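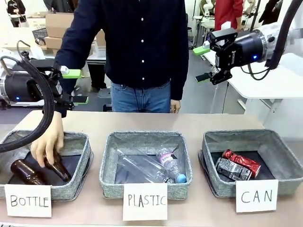 Orkatex ガレージ床用塗料 Paltunus 取扱説明書　第3版　14ページ

4. 床面の塗装

この章では、コンクリート床への下塗りと上塗りの手順を説明します。下地の補修と脱脂は第3章を先に済ませてください。タイル、アスファルト、旧塗膜が浮いている床には使用できません。

4.1 用意するもの
・Paltunus 下塗り材(1液)
・Paltunus 上塗り材(主剤と硬化剤のセット)
・短毛ローラー、継ぎ柄、すみ切り用の刷毛
・マスキングテープ、養生シート
・低速の電動かくはん機
・保護手袋、保護めがね、有機ガス用防毒マスク

色は淡灰、濃灰、れんが、紺の4色です。2色で塗り分ける場合は4.4を先に読んでください。

4.2 下塗り
1. シャッターと窓を開け、換気を確保します。給湯器など火を使う機器は止めます。
2. 壁との境目と排水口のまわりにマスキングテープを貼ります。
3. 下塗り材の缶をよく振り、塗料用の皿に移します。薄めないでください。
4. 壁ぎわと柱の根元を刷毛で塗ります。
5. 奥から出入口に向かってローラーで塗り進めます。
6. 90分以上置きます。指で軽く触れて塗料が付かなければ、上塗りに進めます。

注記:吸い込みの激しい床では、色むらが残ることがあります。その部分だけ下塗りをもう一度行ってください。

4.3 上塗り
1. 主剤の缶に硬化剤を全量入れ、底と側面をこするようにかくはんします。
2. 混ぜた塗料は30分以内に使い切ります。広い床では1セットずつ混ぜてください。
3. 4.2と同じ順序で塗ります。ローラーは一方向に動かし、最後に軽くならします。
4. 一晩おいて2回目を塗ります。1回目と直角の方向にローラーを動かすと、塗り残しが見つけやすくなります。
5. マスキングテープは、2回目を塗った後、塗膜が固まる前にはがします。

注意:硬化剤の入った塗料を密閉容器に戻さないでください。発熱して容器が変形するおそれがあります。

注意:床の温度が低い時期は硬化が遅れます。Laxdal など寒冷な地域では、3月までの施工は避けてください。

4.4 2色で塗り分ける場合
1. 床全体を淡い方の色で仕上げます。
2. 完全に乾いてから、境界にテープを貼ります。
3. テープの縁に淡い方の色をもう一度薄く塗ります。縁のすき間がふさがり、濃い色のにじみを防げます。
4. 濃い方の色を塗り、半乾きのうちにテープを斜めに引いてはがします。

市松模様の場合、1マスの幅は200mmより大きく取ってください。小さいマスではテープの重なりが多くなり、角が欠けやすくなります。割り付けは、シャッター側の中央から始めると左右の端がそろいます。

4.5 塗装後の扱い
歩行は翌日から可能です。車の乗り入れは7日後からにしてください。重い棚や工具箱は引きずらず、持ち上げて置きます。タイヤの跡が付いたときは、中性洗剤とやわらかいブラシで洗います。シンナーは使用しないでください。

補修用の小缶(品番474)は、Brornville の部品窓口で取り扱っています。注文の際は、缶底の製造番号もお知らせください。

本章の監修:Halldóra Nørgaard(Orkatex 技術資料室)

不具合が起きたときは、第5章「塗膜の補修」を参照してください。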